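Pipette tips: frequently asked questions
Technical help for customers of Illden Laboratory Supplies

Which tips fit my pipette?
Check the cone size printed in the pipette manual. Viritz tips fit standard cones only.
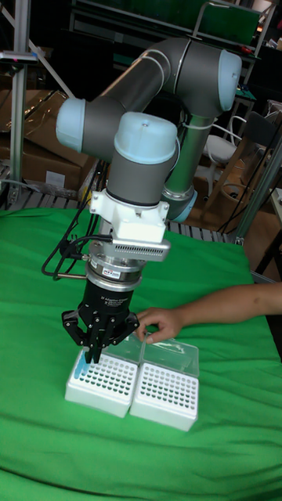

Page last changed: Fri 19 August

How are the racks packed?
Each carton holds 10 racks of one tip size. The order code for a mixed carton is 1134.

Can I autoclave the racks?
Unfilter tips and their racks, yes, with the lid ajar. Filter tips are supplied sterile and should not be autoclaved again.
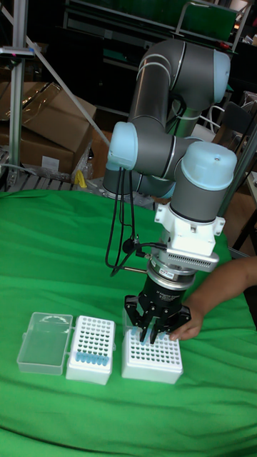

White racks on a green cloth.

Can I wash and reuse tips?
We do not advise it. Residue alters the delivered volume, and carry-over cannot be ruled out.

How should tips be stored?
Keep them closed, dry and out of direct sunlight.

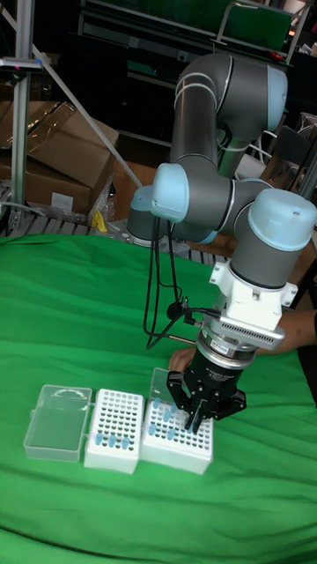 Do not store them above 65% relative humidity. Opened sterile racks should be treated as non-sterile.

Why does my tip drip?
Usually a poor seal or a volatile liquid. Refit the tip, then pre-wet it by drawing up and dispensing the liquid 5 times.

Do you take back empty racks?
Yes, if clean. Ask for a Draton return bag with your next order.
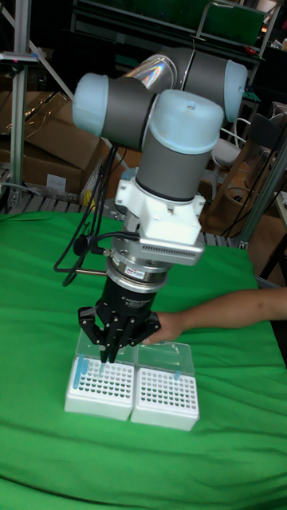
Two tip racks, side view of the bench.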